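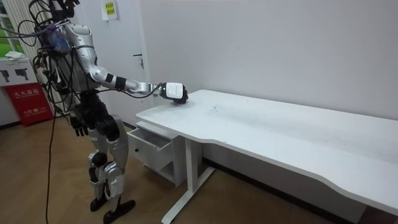

Notes for session 9, Desks and the Floors They Stand On
Furniture and Small Workspaces, Trornside evening program
Etornam Boateng

Okay, so these are my notes from the session, tidied up a bit and with the stuff I forgot to say out loud put back in. If you missed it, read the parts on legs and on cleaning first, as those are the two you'll need for the August assignment. The part on edges is mostly me enjoying myself.

## Where we left off

Last time we did tables, and I promised I'd explain why I keep treating a desk as a separate animal. A table gets used from all sides. People come and go around it, somebody pulls up an extra chair, and the top has to be fair to everybody. A desk mostly has a front. You sit on one side, your knees go under one edge, your forearms lie on that same edge for hours, and the far side can be as ugly as you like if it's against a wall (if it isn't against a wall, we have a whole other conversation, see the part on placement).

So almost everything good or bad about a desk happens in the first hand's width of the top, and then again right underneath it, where your legs want to be.

## The front edge

A straight front edge is cheap to cut, easy to push up against another desk, and perfectly fine for most people. I don't want anybody leaving this course thinking straight is wrong.

A gently curved front edge does something different, and there are two kinds that get mixed up all the time:

- **Curved in plan**, meaning you look down from the ceiling and see the edge sweep. When it sweeps inward you get to sit slightly "in" the desk. When it sweeps outward you get more depth in the middle.
- **Curved in section**, meaning the edge is rounded over so it doesn't dig into your arm.

Please write which one you mean on your drawings! I had three sheets last term that just said "curved edge" and I could not have built a thing from them.

Canan Yazıcı asked whether the plan curve is worth the money. My answer was a bit wishy-washy in class, so let me try again. If the desk is shallow, I'd leave it straight, since you can't afford to give away any depth. If it's deep, the curve is nice, and on a long desk it also stops the thing from looking like a shelf that got lost. The place it bites you is when you want to add a second desk later. Two curved fronts side by side make a little notch where they meet, and pens live in that notch forever after.

## Legs, posts and foot bars

We spent the longest on this and I think it was time well spent.

The base I like to teach from is the plain metal one with an upright post at each end and a horizontal bar along the floor. You see them in offices and classrooms everywhere. The post carries the load down and the bar spreads it front to back so the desk doesn't tip when somebody leans on the edge. Simple enough, but look at what you get compared with four corner legs:

| | Four corner legs | Post and foot bar |
|---|---|---|
| Knee room at the front corners | Interrupted by the leg | Open |
| Contact with the floor | Four small points | Two long lines |
| Sweeping underneath | Easy | You go around the bar |
| Uneven floor | Shows up right away as a rock | Depends on the levelers |
| Toes | Safe | You'll stub them, sorry |

The row people argue about is the floor contact. A long bar sounds like it should be kinder to a floor than four little feet, and usually it is, but only if the whole bar is touching or it has proper pads. Most foot bars really stand on a pad at each end, so you're back to four points after all. Turn one over and look before you make any promises to a client.

Also, side-to-side stiffness. The foot bar helps you front to back. It does nothing at all for sway along the length of the desk. For that you need a rail between the posts, or a stiff top with a really good connection to the base. When Sibel Kozan did her lean test on the Holtar base we have in the workshop, it was solid one way and wobbled like a shopping cart the other way, and all we'd done was leave out the rail. We put the rail back and the wobble went down to something I'd happily live with.

### Height

I use 700 as my starting number, in millimeters, for a fixed writing desk. It's a little lower than a lot of what you'll find in stores, and I know some of you don't agree with me. Cengiz Tatlı is tall and made a long speech about this. Fine! Measure the person. Have them sit in the chair they're really going to use, feet flat, shoulders down, and measure to the underside of the elbow. That measurement beats my number every time.

Don't forget the chair arms. If the arms won't go under the top, the person will sit too far back and then lean, and then you'll get a phone call.

## White tops

Şükran Tekin brought this one up and I'm glad she did, as it wasn't in my plan at all.

People choose white because it makes a room feel bigger and bounces the light around, and over a pale wood floor it looks calm and clean. All true. What they find out in the first month is that white shows dark marks. Specks of grit, pencil dust, the gray scuff from the bottom of a laptop or a metal box being dragged across. A mid-gray or a pale wood top hides all of that, although it hides crumbs too, which you may or may not consider a benefit.

I still like white. I'd just have the cleaning talk with the client early. What I told the group was this:

1. Dry first. Brush or vacuum off the grit before any cloth touches the top. If you wipe grit around you're sanding it.
2. Damp cloth, a drop of dish soap, wipe, then a second cloth with plain water.
3. Dry it. Don't let water sit at the edge seam.
4. For scuffs that are left, try a soft white eraser. Go gently and check the sheen from a low angle as you go.
5. No scouring powder, and go easy on the melamine sponges, which are a very fine abrasive and will leave you a dull patch.

A faint scuff seen from across the room is usually a transfer mark, stuff left on top of the surface. A scratch you can catch with a fingernail is in the surface and no amount of wiping is going to help. Do the fingernail test before you spend an afternoon on it. I learned that on my own kitchen table and I'm still a little annoyed.

## Light wood floors

Short section, we ran out of time.

A pale floor under a white desk gives you very little contrast, and that can be lovely or it can make the base vanish so that people walk into the foot bar. If the desk stands out in the room with a walkway past the end of it, think about that. A darker pad or a rug border is enough to make the end of the bar visible.

For protection, felt pads are good under things that slide a little and bad under things that get gritty, as the felt picks up sand and turns into a scouring disk. I change mine every time I move the furniture. The Cellmont rubber feet we passed around grip much better, but check them against the floor finish on a hidden spot first. Some rubber leaves a stain on some finishes and you won't know for months.

Lift, don't drag. Two people, one at each end, hands under the top near the posts and not out at the unsupported corners.

## Placement

Most people push the desk to the wall without thinking about it. That's often right, and it's certainly the easy answer for power and for cables, but try these too:

- **End to the wall**, so the desk sticks out like a pier. You get both long sides and a nice view of the door. The end facing the room takes all the bumps.
- **On a diagonal**. This eats floor space like crazy, and I'd only do it in a big room or one with an awkward column. But a desk on an angle does feel generous to walk up to, and with a curved front it can look really good.
- **Free in the room**. Needs a tidy back and a plan for cables, or you've built a trip hazard.

Whichever you pick, leave 1000 clear behind the chair if people have to get past. You can squeeze it in a bedroom. I wouldn't squeeze it anywhere with a door at the end of the route.

On cables, same as I say every time: up to the underside of the top, along a tray, down one leg. Anything hanging in the open and reaching the floor will get caught by a chair wheel or a foot. Leave slack at the desk end and not at the socket end.

## The Soylu room exercise

Those of you who were there have your sketches. If you weren't, the Soylu room is the long one on our plan set, with one window wall of 1096 between the pipe box and the corner. Yes, that's an annoying number. I didn't make it nicer on purpose.

Your job:

- Choose a desk that works with that wall or deliberately ignores it, and tell me which.
- Draw the base in plan as well as the top. I want to see where the foot bars land.
- Show the chair pulled out, not just tucked in.
- Write a few lines on the surface you picked and how it's going to be looked after.

Roughly a page of writing is plenty. Pencil is fine, photos of pencil are fine as long as I can read the dimensions.

## Things to bring next time

Tape measure, a flashlight for looking under things, and one drawer from home if you can carry it. We're doing storage, and I want to see some badly worn runners. Şükran has already claimed the spot for worst one, so bring competition.

Cengiz, I still have your bevel gauge.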